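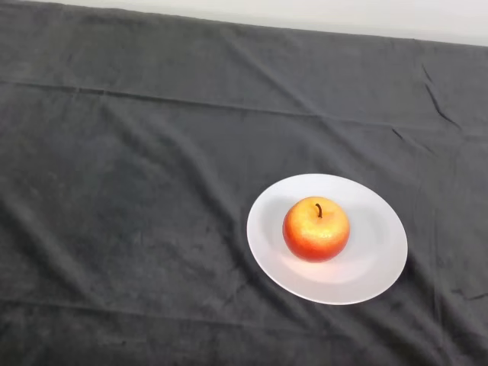 Keeping apples through the winter without a cellar

Reading time: 3 minutes
Print this thread | E-mail this thread

hillside_lot
I have two old trees and a decent crop most years, but by the end of January whatever I stored is soft or mealy. I don't have a cellar. What I have is an unheated garage, a spare refrigerator that runs at 34 degrees, and a back bedroom we keep closed off. The trees came with the house and the only label left says Abernathy, which I take to be the nursery and not the variety. They are red over yellow, tart when picked, ripe late. Last fall I put most of them in the garage in cardboard boxes, three layers deep. Should I be wrapping them or is it the temperature?

oldgravelroad
Temperature first. A garage swings too much. Mine can go from 20 at night to 43 in the afternoon on a sunny day, and apples don't care for that. Put as many as you can in the refrigerator and only use the garage for what you'll eat by Thanksgiving.

Three layers is too deep in my opinion. The bottom ones bruise and you don't see it until they smell.

penny_r
I disagree about the garage. I have kept apples in mine for years with no trouble. The trick is to get the boxes off the concrete and away from the door, then throw a couple of old blankets over the whole stack. The blankets slow the swings down. I put a cheap thermometer under mine and it stayed within a few degrees most of the winter.

What matters more is sorting. Anything with a nick, a missing stem or a soft spot gets eaten or cooked first.

oldgravelroad
Blankets help for a day or two. They don't make heat. If you get a week of hard cold the boxes will end up at the same temperature as the garage, blanket or no blanket. Where are you located? That may be the difference.

penny_r
Near Godden, so it rarely stays below freezing for long. Fair point.

hillside_lot
We get long cold spells here, so I think that settles the garage for me. I went through what was left this morning. Of the last box I kept 20 and the rest went to the neighbor's pigs. The ones I kept are firm but the skin has gone a little greasy on some of them. Is that a bad sign?

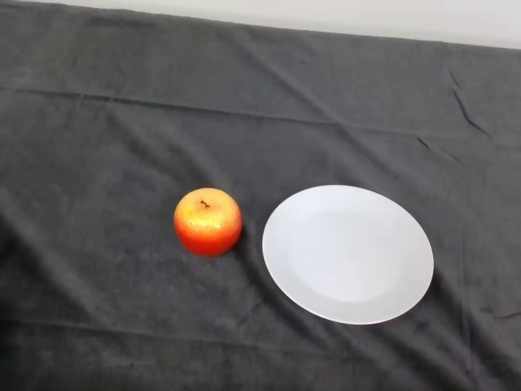
mudroom_mike
Greasy skin is normal on a lot of varieties. It is the apple's own wax coming up as it ripens. It washes off with warm water and the apple is fine to eat. It does mean they are moving along, so I wouldn't plan on keeping those until spring.

For the refrigerator, use plastic bags with a few small holes and don't tie them tight. Without bags the air in there is dry enough to shrivel them. Keep the potatoes somewhere else.

two_bushels
Wrapping in newspaper is worth the time if you have a long keeper. It won't make them last longer by itself, but one rotten apple doesn't take the others with it. I use plain newsprint, no glossy pages.

penny_r
I quit wrapping. Once they're wrapped you never look at them. I would rather have them in one layer on trays and check every couple of weeks.

two_bushels
That works if you have room for trays. I don't.

hillside_lot
Does anyone use those storage crates Ristora sells, with the slatted drawers? They look good but the price is hard to swallow for two trees.

mudroom_mike
I have one. It is well made and the drawers slide out fully, so checking is easy. It won't fit in a refrigerator, though, so in your case I'd skip it. Bakery trays do the same job if you can get some.

oldgravelroad
One more thing – pick a little earlier. Fully ripe apples are the best to eat and the worst to store. If you want them in February, take them while the yellow part still has a bit of green in it. Thinning the fruit in June helps too, since crowded ones drop early and bruise.

candis_fan
If you ever plant a third tree, look at Candis. Mine are hard as rocks in October and good by now.

two_bushels
I found Candis bland, even after storage. Taste one before you buy a tree.

hillside_lot
Thanks. I'll use the refrigerator with bags this fall and wrap whatever doesn't fit. The back bedroom can hold the ones for pie.

Last post: 16 February 2018

Contact us | Copyright, all rights reserved | Back to top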